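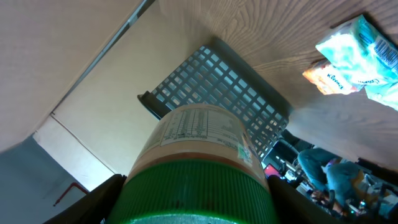 Slide 1. Plastic jar with a green ribbed lid and a nutrition facts table on the label.

Reading the Panel: Type Size, Serving Size and Label Layout on Small Packages
Speaker notes, Tayla Sheehan
6 min read
14 shares · 3 comments

Slide 1 (title)

Leave the title up while people find seats. Introduce myself, then Saron Abdella, who did the layout tests and will take the second half of the questions. Session runs 60 minutes with questions. Handouts are at the back. The handout has the tables, so the slides do not repeat them.

Open with the subject: how much a shopper can get from a nutrition table on a curved package, and what a label designer can change without changing the package. Food law is outside the talk. Anyone who needs a ruling on a specific product should go to their own regulatory people.

Slide 2. What the panel has to do

The table answers two different questions. One shopper wants a single number, usually sugar or sodium. Another wants to compare two products side by side. The first task is a search. The second is a search done twice, plus some arithmetic if the serving sizes differ.

Most layout advice is written for the first task. Our complaints at Prurketti came mostly from people doing the second. They found the number on one jar, found it on the other, and then could not tell whether the two servings were the same amount of food.

Ask for hands: who has compared two products by serving without checking the gram weight? Do not wait long for this.

Slide 3. Serving size and what goes wrong

Household measure first, grams in parentheses. The household measure is what people read. The grams are what they need in order to compare.

Worked case on the slide. Product A, serving 2 tablespoons (32 g), sugar 3 g. Product B, serving 1 tablespoon (16 g), sugar 2 g. Product B looks lower. Per gram it is higher. Go through the division slowly: 3 over 32 is 0.094, 2 over 16 is 0.125.

Say that both labels are correct as printed. The error is made by the reader, and the layout helps the reader make it.

Slide 4. Curvature

On a flat carton the whole table is visible at once. On a round container the outer columns turn away from the eye. The percent column is normally at the right, so it goes first.

Formula on the slide. Apparent width of a character equals printed width times the cosine of the angle from the line of sight. At 30 degrees you keep 87 percent. At 60 degrees you keep half. Past that, treat the text as lost until the package is turned.

Practical rule: work out the arc the table takes up. For a container of diameter D, a table of width W covers W divided by (pi times D), times 360 degrees. If the answer is over 90, the reader has to turn the package to finish a row. Rows that need a turn are where people slip to the line above or below.

Kosmas Deligiannis asked at the Irkmont session whether hairline rules between rows fix this. They help. A narrower table helps more.

Slide 5. Type

Three things to check, in this order: size, weight, spacing.

Size is usually set at the permitted minimum and left there. Weight is where money gets wasted — a bold face at minimum size on a film label fills in at the counters of the 6, 8 and 9. Spacing between rows is often cut to make room for a recipe or a logo.

Show the Moschos proofs here. Left proof is the original, right proof has the same type size with the recipe removed and the space given back to the rows. Let people look before talking. Christos Kokkinos prepared both and kept the ink and the stock the same, so the spacing is the only variable.

Slide 6. The test

Method, briefly. 23 participants, ordinary indoor lighting, no time limit stated. Each was handed a package and asked to read out one value. We recorded the time to the first answer and whether it was right. Each person did 4 packages, order shuffled.

Limits of the test, say these before the results. The group is small. All were regular shoppers. Nobody was asked to compare products, so the test covers the search task only. We did not measure eyesight; people wore whatever glasses they normally wear.

Slide 7. Results

Point to the chart and give the direction only. The exact times are on the handout.

Narrow table beat wide table. Open spacing beat tight spacing. Bold made no difference we could separate from noise. The wrong answers were nearly all adjacent-row errors, for example total carbohydrate read out for dietary fiber.

The result I did not expect was orientation. Some participants picked the package up upside down and turned it before reading, and those trials were slower by more than the turn itself should cost. We have no good account of this. Saron has a theory about losing one's place; ask her.

Slide 8. Cost

A plate change on a run of 3000 labels is the case most people in this room will face. Emetti quoted us one plate for the layout change, since only black was affected. If the table prints in a brand color the job gets more expensive, and reversed-out type should be dropped anyway.

Time the change to the next scheduled reprint. Ours was in May. Old stock can be used up first if the values are unchanged.

Slide 9. Checklist

Read aloud, no comment between items.

Arc under 90 degrees.
Row spacing restored before type is made bold.
Gram weight on the same line as the household measure.
No promotional graphic touching the table border.
Proof checked on the filled container, never only on the flat sheet.

The last item gets questions. Flat proofs pass labels that fail on the shelf. Ourania Sotiropoulos now signs off on a wrapped sample only, and has sent back two jobs that looked fine on paper.

Slide 10. Questions

Likely ones:

Squeeze bottles. Same arithmetic, using the widest diameter where the label sits.

Peel-back labels. Not tested.

Codes that link to an online table. Useful as an addition. The printed panel still has to work for someone standing in the aisle.

If the questions run out early, go back to Slide 3 and take a second pair of products from the floor. Contact details are on the last page of the handout.

3 comments · Share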